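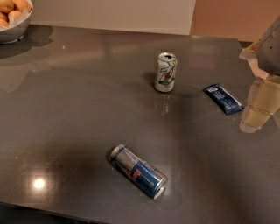
Support > Melell Grasping Study > Closed tickets > 2563

Print this page | E-mail this ticket

Filed under: Perception, Labeling

Ticket 2563: "held" label flips while the can is still in the gripper
Opened 4/16/21

Hello again, and thank you for being so patient with us over the last ticket! We are running the counter-clearing trials for the Sipos comparison, and the auto-labeler keeps changing its mind halfway through a lift. It says "held", then "on surface" for a few steps, then "held" again. I went back through the logs from the Zullby build (2070 trials, a long afternoon and a great deal of tea) and found 19 with at least one flip. They bunch up on the dark, glossy countertop, and drink cans are much the worst for it.

Our method scores a grasp from the head view alone, so a flip counts as a drop and pulls the success rate down. In the lift below, the can is clear of the counter and the label still read "on surface".

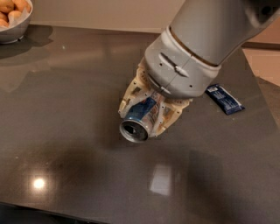
What we have tried so far

1. Raised the lift height. It helped a little, but the flips came back on crushed cans.
2. Turned down the exposure. No change that I could see, and the wrappers got harder to find.
3. Masked the bright spot where the ceiling light shows in the polish. Fewer flips, though I don't love masking by hand.
4. Asked for the label to hold steady for 7 steps before it may change. This one made a real difference — all but one of the bad trials came out right.

Reply from Prulbridge support

Thank you for such a careful write-up, it saved us a lot of digging. We think the labeler is taking the shadow and reflection under the gripper for contact. Please keep step 4 and drop the mask. Could you also rescore the low poses, with the wrist pointing straight down? Those are the ones we worry about most, as there is so little gap to judge by.
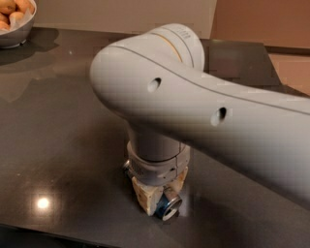
Low pose for rescoring: wrist down, blue cylinder on its side.

Rescored this set with the mask off, and the labels agree with my hand labels. I'd be glad to have the ticket closed, and I'll open a new one if the October build brings it back.

Status: closed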